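Soap dish

A soap dish is a shallow container that holds a bar of soap between uses. Its job is to keep the bar in one place and, in the better designs, out of its own puddle. Soap dishes are found beside sinks, in showers and on the edges of bathtubs, from which they regularly fall.

Purpose

Bar soap softens when it sits in water. A bar left on a flat surface takes up moisture from below and turns into a pale jelly that is neither useful as soap nor easy to remove from the surface. The soap dish was meant to solve this problem. Many early dishes only gave the jelly a place to collect.

History

For a long time household soap was soft, kept in a jar or a crock, and scooped out by hand. Hard bars for the washstand called for a holder, and potters were happy to sell one. A typical washstand set came with a pitcher, a basin and a lidded soap box in a matching pattern, often with a loose drainer inside. The lid kept off dust. It also kept in the damp, a fault that was put up with for several generations on the grounds that the roses on it were pretty.

Indoor plumbing moved the dish to the wall. Ceramic dishes set into the tile were common in bathrooms for decades, usually with a grab bar that should not be grabbed. Plastic arrived later and made the dish cheap, light and hard to break - three qualities that the tiled-in version had never claimed.

Design

Nearly every soap dish works in one of two ways. It either lifts the bar above the water or lets the water out. Raised ribs, studs and wire racks do the first. Holes, slots and a sloping spout do the second. Dishes that do both are the most effective, though a dish with holes needs somewhere to drain, and owners who place one on a wooden shelf tend to learn this from the shelf.

Ribs are the usual choice in molded plastic, as they can be formed in one piece with the floor of the dish. They leave air under the bar and touch it only along narrow lines. The channels between them fill with residue in time and are just too narrow for a finger in a cloth. An old toothbrush is the accepted tool.

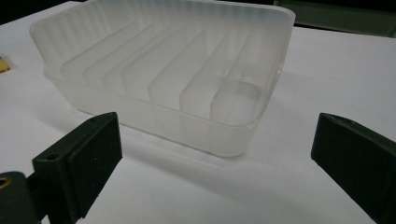 Hajar Benmoussa objects that the ribs get too much credit, and that a bar turned over after each use will last as well on a saucer. She allows that this depends on somebody turning it over. Arvo Rissanen, in a short pamphlet on bathroom fittings, takes the other side and holds that any dish relying on good habits has already failed.

Magnetic holders, which hang the bar in midair from a metal cap pressed into it, avoid the question altogether. They work well until the soap wears thin, at which point the cap comes loose and the bar goes down the usual way.

Decline and persistence

Liquid soap in pump bottles took over much of the dish's territory, and many newer bathrooms are built without one. The bar has since had a modest return, helped along by a dislike of plastic bottles. Its new buyers have gone looking for something to put it on, and a fair number have bought plastic dishes.

See also: Sponge holder; Toothbrush cup; Washstand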